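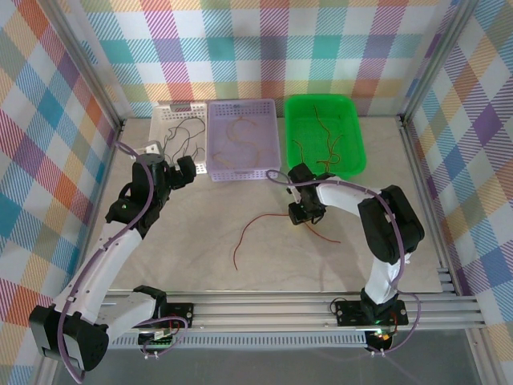 Sorting Cords, Cables and Odd Lengths of Wire

Posted 2020-10-13 in Workshop and Utility

Most houses have a drawer or a box where cords go when the thing they belonged to has died. Workshops have three or four of them. The method below takes one afternoon for a normal household and a weekend for a workshop, and it uses plastic baskets, masking tape, a marker and a few twist ties. You may already own all of it.

What you need

Three or more small plastic baskets or trays. Perforated ones are good for cords, as you can see from the side what is in them and dust falls through. A solid tray is better for short offcuts, which poke out through holes and catch on your sleeve. Different colors help a lot. You will remember "black ones in the white basket" long after the label has dropped off.

Masking tape or painter's tape, 1 inch wide.

A fine permanent marker.

Twist ties, hook-and-loop straps or short pieces of soft string. Avoid rubber bands. They go sticky in a warm garage and leave marks on the insulation.

A dry cloth and a little dish soap.

A trash bag and a separate box for recycling.

Clear a table first

Work on a flat, light-colored surface if you have one. Dark cords show up well against it, and so do the small screws and plug covers that come out of the box with them. A bedsheet on the floor will do if the table is taken.

Bring every cord in the house to the table before you start. This is the step people skip, and then they find another bag in the hall closet and have to begin again. Look behind the television, in the suitcase pockets, in the glove compartment and in the box the vacuum cleaner came in.

Getting a tangle apart

Do not pull. Pulling on one end tightens every loop in the pile. Lift the whole tangle, hold it loosely over the table and shake it gently. A few cords will drop out by themselves. Put those aside and shake again.

When nothing more drops, lay the pile down and spread it from the middle outward with your fingers. Find a free end and push it back through the loops, a few inches at a time. Ends with big plugs are the hard ones, so leave them still and move the other cords around them.

Thin hookup wire is worse than appliance cord. It holds a bend, and the bends hook on each other. If you have a handful of short thin wire that will not come apart in ten minutes, ask what it is worth. New hookup wire is cheap, and the Troncoso hardware store in our town sells it by the foot.

The first sort

Sort by thickness before you sort by purpose. It goes much faster, and anyone in the house can help.

Heavy: extension cords, appliance cords, anything with a three-prong plug.

Medium: lamp cord, phone chargers, computer and printer cables.

Thin: speaker wire, bell wire, hookup wire, earphones.

One basket for each is enough to start. If a basket fills up past the rim, get a second one. Cords that spill over the side get caught on the next basket along and you will pull both off the shelf sooner or later.

The second sort

Now take one basket at a time and ask two questions of each cord. What does it plug into? Do we still have that thing?

If the answer to the second question is no, it goes in the recycling box. If you do not know the answer to the first, put a piece of tape on it marked with a question mark and drop it in a basket kept for unknowns. Look through that basket every March. Anything that has been there a full year can go.

Keep one spare of each common kind. Two if it is a charger. The first time I did this I had 87 cords and wires on the table and put 11 back on the shelf. I have only once had to go and buy one again, a printer cable.

Check the insulation

Run each cord slowly through your fingers, unplugged, from one end to the other. You are feeling for cracks, flat spots, stiff sections and places where the outer jacket has pulled out of the plug. A cracked power cord should be thrown out. Electrical tape is not a repair for house current.

If the jacket feels tacky, wipe it with a cloth that has been wrung out in soapy water, keep the plug ends out of the water, and let it dry overnight before you coil it.

Coiling and labeling

Coil cords loosely, in circles as wide as your hand or wider. Do not wrap them around your elbow, as this puts a twist in every turn and the cord will kink when you lay it out. Long extension cords do better in big loops on a hook.

Tie each coil in one place for a short cord, two for a long one. Then fold a piece of tape around the cord near the plug so the sticky sides meet and make a small flag. Write what it is for on the flag. "Slow cooker" is a good label. "Black cord" is not.

For loose wire, write the length on the flag if you know it. It saves measuring the same piece five times. Pieces shorter than your forearm can go in a tray without a flag - you will be holding them up to the job anyway.

Where to put the baskets

A shelf at waist height is best. Set the baskets side by side in one row, not stacked. A stacked basket is a basket that does not get opened, and the one at the bottom turns back into a junk box by summer.

Baskets with a handle cutout should have the handle facing out. Leave a finger's width between them so they slide without dragging.

Keep cords away from the furnace and out of direct sun. Plastic baskets suffer in sun too, and the cheap ones get brittle. I use the Stono ones with the small holes. The Vernik baskets are stronger but the holes are large enough for a phone plug to slip through and snag.

Getting rid of the rest

Old cords should not go in the household trash if you can help it. The copper is worth recovering, and many scrap yards and recycling centers take them. The Clillthorpe center takes them loose in a box and does not want them bagged. Call yours first and ask if the plugs have to be cut off. Never burn off insulation to get at the copper. The smoke is poisonous.

Keeping it up

Put a small empty tray near the front door or on the workbench for cords that turn up during the week. Once a month, label them and move them to the right basket. It takes five minutes if the tray is small.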